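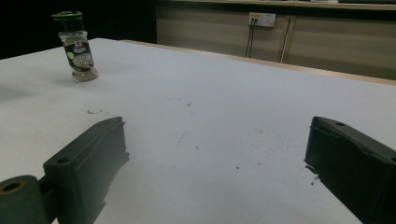

4 min read

Our project began with the sentence "the robot will learn to tidy a table." By April it had become "a policy might learn to pick up one jar, if the jar is in a good mood." This report covers the part in between, which was mostly the two of us moving a spice jar back and forth and calling it data.

The plan was simple enough to fit on one slide. A learning system needs examples of a task done properly, and a person with a hand-held gripper can produce them much faster than a person steering an arm. You pick the thing up, you put it down, the software cuts the recording into an episode, and you do it again. Our proposal promised 40 objects. We got through 16, and the jar took up more of our lives than the other 15 put together.

The jar is a hard object for dull reasons. It's clear glass with a dark label and a green flip-top lid, and from a camera on the gripper it shrinks to almost nothing once you back away from it. Our first batch started every episode from close up, so the model we trained on it was confident at short range and hopeless anywhere else. After that we made a rule that at least half the episodes had to start with the jar at the far side of the table and the fingers wide open. It felt like wasting tape. The second model was better at the approach, and it closed its fingers in the right general area, which we wrote down as progress.

We also tried wiping the table between batches and then stopped, on the theory that a robot in somebody's kitchen will have to deal with specks too. This was the most popular decision we made all semester.

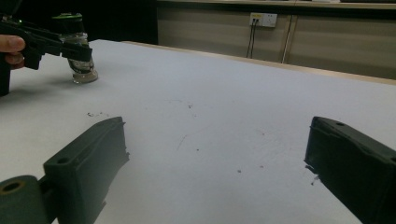

Stonoseck Robot Learning Club

Two-gripper episodes were Erdal Kocabaş's idea, and he has been reminded of it. In these, one gripper does the work on the jar while the other waits its turn with its fingers open. Waiting is a skill, as we found out from replaying our own recordings. The idle hand drifts and fidgets, and a model copies all of that faithfully. We threw out more than 616 episodes, most of them for fidgeting, and kept 2875.

Labeling was done in Zendmont, the annotation tool the club has used for years and complained about for the same number of years. Each kept episode got a start, a grasp, a release and an end. We disagreed most about "grasp." One of us marked it at first touch, the other when the jar was firmly held, and we didn't compare notes until well into the second batch. Relabeling took two evenings and a quantity of vending machine pretzels that isn't in the budget table.
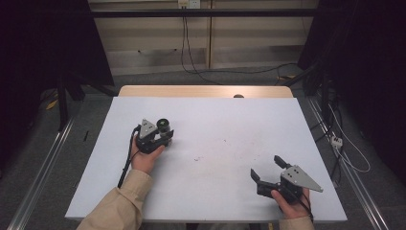
Both grippers in hand over the board, one closed and one open.

The part we'd defend hardest is the start pose. Before each two-gripper episode, the operator holds both tools over the board and then pauses for a slow count of three. Without the pause, the episodes blurred into one another and the software cut them wherever it liked. With it, the cuts were clean enough that we could stop checking every one by hand and go back to checking every one by eye, at double speed.

Cables were the other lesson. They pull on the wrist, and after an hour you start planning your motions to suit the cable. You can see this in the later episodes of any long session, where the paths get shorter and lazier. We capped sessions at 40 minutes and switched operators.

For the final test we used the Tokgöz split, our name for holding back every episode from one operator. The model did noticeably worse on Erdal's episodes than on mine. He says this shows his style is original. Next semester the data goes to the Roltside group, who want to add bowls, and we've told them to settle what "grasp" means before they pick anything up.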